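So you want to learn to fly, and you're hoping a scholarship will help pay for it. Good for you! I've read applications for the Cartwright flight award for years, and I love seeing new names in the pile.

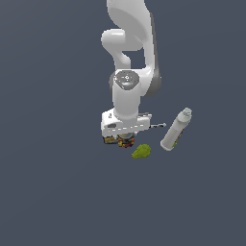

Flight Training

Book a discovery flight before you write a word. Ours with Anahera Brunton lasts 20 minutes, and you'll come home with plenty to say (bring a notebook, and maybe a ginger candy).

Next, ask two people for letters. A teacher is fine, and so is a boss. Give them a good long while, as the forms close in November.
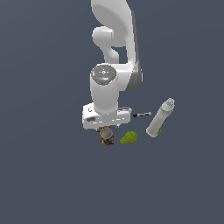 Writing Your Essay

Tell us about you, in your own everyday words, and keep it under 2000 characters. Then read it out loud to somebody patient and mail it to Lindsay McKinnon at the flight school office.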